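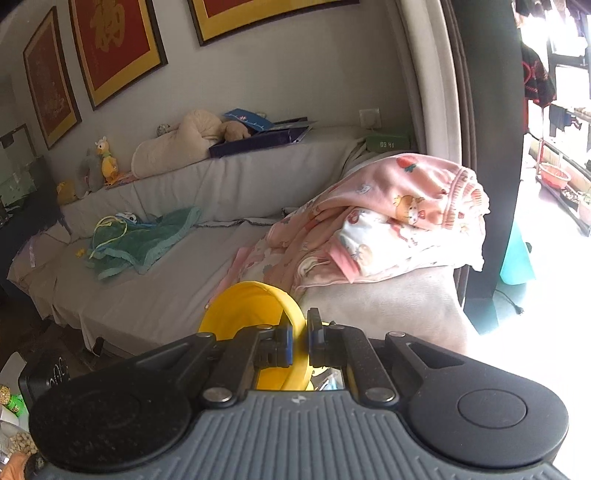
House rules for handheld gripper work, second edition

Dec 5, 2025

The Pollard home-tidying guide has been revised, and it is now 2 pages long, which will please everyone who claimed not to have read the first one because it was 8. The new edition applies to all collection done in people's homes with the handheld gripper, starting Monday. Katiyar and Oltenon crews work to the same text, so please stop telling them theirs is the strict one.

Most of the changes come out of the autumn review, in which 566 recordings were sent back. A fair number failed on technique. The rest failed on housekeeping, and the reviewers would like it known that they take no pleasure in writing "jaws closed on air" in a comment box for an entire afternoon.

Soft goods get a section of their own at last. Hats, fabric baskets and anything else with a stitched rim should be taken by the rim, one fingertip inside and one outside, and squeezed only as far as the cloth needs. If the rim folds, open up and start again. Please don't rescue it with your free hand. Your free hand is very capable and the arm that learns from you will not have one.

Clothes in a heap are to be picked from the top. Digging for the pajama leg you like best produces a recording of somebody digging.

On the matter of staging: leave the room as the household has it. Plush toys stay along the back of the sofa, laundry stays on the armrest, and whatever is on the wall stays there. The old guide asked for "a representative level of clutter," a phrase that led one crew to bring clutter with them in a tote bag. That phrase is gone. You may move anything breakable and anything a person could trip over, cords included, before you begin and with the household's permission. After that, hands off.

Clean the fingertips and wipe the housings before each home. Dust counts. Check the pivot pins at the same time, and if one has any play in it, the tool goes back in its case and you go and have lunch.

Meteck has asked that each gripper be inspected every 1000 grasps, and has supplied a form for this. The form asks for the grasp count in three places. Fill in all three, with the same number if possible.

Questions about the new text go to the standards desk, which answers in the order received and has so far received only complaints about the font.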